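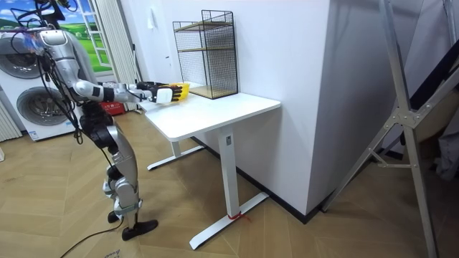

*Tamo at the desk, right hand on the rim of the yellow bowl.*

So the right hand is back on! It came off in February, went back on, came off again, and I've spent more evenings than I'd like to add up lying on parquet with a flashlight in my mouth. A few of you wrote in asking what happened after the last post (the one that ended with "more tomorrow," sorry), so I'll try to get all of it down before I forget which screws were which.

Quick recap if you're new. Tamo is the humanoid we look after at Vorkwood, and by "look after" I mean I do the mechanical side and Konrad Eberhard does the software and complains about the mechanical side. Tamo's main job is tidying: pick up a bowl, put it on a shelf, take it off the shelf, and so on until somebody needs the desk. Not glamorous, but it's very good at finding whatever is loose on the robot.

## The symptom

The grip was fading. Tamo would close on the bowl just fine and then, partway through the lift, the ring finger and the one next to it would relax by a hair. The bowl would tip, Konrad would say a word, and we'd reset. Sometimes it happened on the second lift and sometimes we'd go a whole afternoon without it. I hate that kind of fault. Give me something properly broken any day.

My first guess was tendons. The hand had gone through something like a zillion closes by then and the tendons do stretch a little. I pulled the back plate, checked the tension on every finger against the numbers I'd written inside the lid of the toolbox, and they were all fine. I retensioned them anyway, which I now regret, as I had to calibrate the whole hand again for no reason at all.

Second guess was the wrist connector. I cleaned it, I reseated it, I put a dab of contact grease on it, and the fault went away for two days. I told everybody it was fixed. I wrote it in the log with a little star next to it. You can guess how that went.

## What it really was

Cable. It's always cable, isn't it?

The run for the right arm comes down from behind the head, over the shoulder, through the elbow and out to the hand. When we put Tamo together I left what I thought was a generous amount of slack at the shoulder and pretty much none at the elbow, thinking the elbow only bends one way so how much could it need. Well, the forearm also rolls! With the arm tucked in you'd never notice. Stretch it out nearly level, the way it has to go to reach the bowl, then roll the wrist to bring the thumb over, and the bundle goes tight as a guitar string right where it enters the joint.

I found it by accident. I had the arm powered down and was moving it by hand with the meter clipped on, and one of the thin conductors went open for a blink at full reach. Bent the elbow, it came back. Straightened it, rolled the forearm, gone again. I did that maybe twenty times just for the pleasure of it.

Once I'd cut the sleeve back I could see it plainly, a pinched spot on the jacket with a bit of copper showing. The conductor inside was hanging on by a few strands. That cable is rated for flexing, but the spec assumes a bend radius I was nowhere near.

## The repair

I didn't splice it. I thought about it (I had the heat shrink out and everything) but a splice inside a moving joint is a note to your future self saying "see you in a month." I ordered a new bundle from Sachdeva, where they'll make up short runs with the ends already crimped if you send a drawing. Mine was a photo of a pencil sketch. They were very nice about it.

The new one is 30 mm longer between shoulder and elbow than the old one. That doesn't sound like much and it's plenty. I tried it with string first, taped along the arm, and went through every pose I could think of until I had a length that never pulled and never made a loop big enough to catch a knuckle.

The order I did things in, for anyone with a similar arm:

1. Robot powered off at the wall, battery out, arm resting on a foam block. Let it sit for a few minutes before touching any connectors.
2. Hand off first. Four screws on ours, and one is shorter than the rest. PUT IT SOMEWHERE SEPARATE.
3. Forearm shell, then the cover at the elbow. The clips on the cover are brittle, so go in from the underside with something plastic.
4. Tie a pull cord to the old bundle before you take it out. I forgot to do this the first time and fishing the new one through took me longer than the rest of the job.
5. New bundle in, leave every clamp loose, then move the arm through its full reach by hand, rolling the forearm both ways at each stop.
6. Tighten the clamps from the hand end back toward the shoulder.
7. Meter on every conductor, arm out straight, arm bent, arm rolled. Only then the covers.

About step 6. I'd always worked from the shoulder down, and what you get that way is all your spare length bunched at the wrist where it does no good. Konrad was the one who pointed it out, and he's been unbearable since.

The clamps themselves are new too. The old ones were plain zip ties, pulled down hard by a person who shall remain nameless (me, at midnight). I've swapped those inside the arm for soft hook-and-loop wraps. They hold well enough and they let the bundle slide a little instead of biting into it.

## Putting it back to work

I wanted to be careful this time and not draw any more stars in the log. So we started with the hand closing on air, arm bent, at low speed. Then the same with the arm out. Then the bowl, but only grab and release, no lifting. Thumb side over the rim, fingers round, hold, let go.

Then the lift. We set up a run of 100, arm at full reach every time, and I sat next to the stop button with a coffee and a notebook. It's weirdly tense for the first few and then extremely boring, and I mean that as the highest compliment. The fingers stayed put. The log shows a flat line on both of the channels that used to dip, and Konrad zoomed in on it until it was just pixels looking for something to be grumpy about.

We've done some 2000 closes on the new bundle as I write this (29th April), counting the ones on air. I'm not calling it fixed until I've had the elbow cover off again and looked at the jacket. But I'm feeling pretty good!

## Things still on the list

The cabling on the body is next. It still drops off the upper part in loose loops down past the hips, and it was always meant to be temporary. It doesn't get in the way when Tamo stands at the desk with knees a little bent, but I don't love it for anything that involves turning. I want one tidy trunk down the back with a proper breakaway plug at the waist. Same goes for the wiring above and behind the head, which has been added to by three different people and labeled by none of them.

I also want some kind of cover for the floor run. The power cable just lies across the parquet and I've stepped on it more times than Tamo has. If you've used one of those low rubber cable ramps on wood, tell me whether it left a mark. I have a feeling I'd be the one sanding.

And the left hand. Same arm design, same length of cable, same idiot doing the zip ties. It's had far fewer hours than the right and it meters out clean in every pose, but I know what's in there now and it bugs me. The sensible thing is to do it before it starts acting up, so I've asked Sachdeva for a second bundle, mirrored. I sent a slightly better sketch.

Someone in the comments last time (Skania, I think, you always ask the good ones) wanted to know how often I check the finger tendons. It used to be whenever something felt off. Now I'm doing it each time the hand comes off for any other reason, and writing the readings down with the date in the notebook, not on the toolbox lid. The lid is full. If there's interest I'll type up the table, though I warn you it's mostly the same number over and over with one column where I measured the wrong finger.

Spare elbow cover clips, by the way: order more than you think. I broke two getting in and another one putting it all back, and the cover is currently on with a strip of black tape along the underside until the new ones show up.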